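Help us sort out the Zustirstead office

Hello! I'm Elango, and I look after our office at Skelent. We've let the place get into a bit of a state, so I'm after someone cheerful to come in 9 hours a week, starting in January, and get it straight (and then keep it that way, please!).

You'd be flattening cardboard boxes, clearing the tables, emptying bins, watering the odd plant and putting the chairs back where they belong. It's light work mostly, and I'm usually about for a chat and a brew. No experience needed, though I do love a person who can't walk past a messy table.

Kumaresan Menon will show you round on your first day. You'd be mainly in the room with the long curved desk and the mesh chairs.

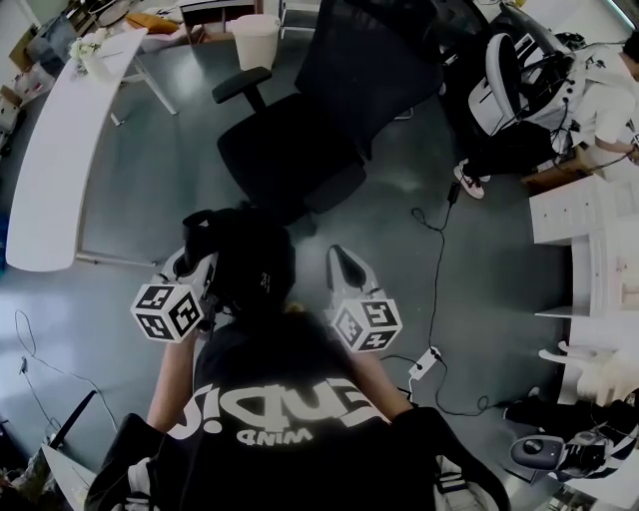 How to apply

Drop a short note in to Kumaresan at reception and tell us which mornings suit you.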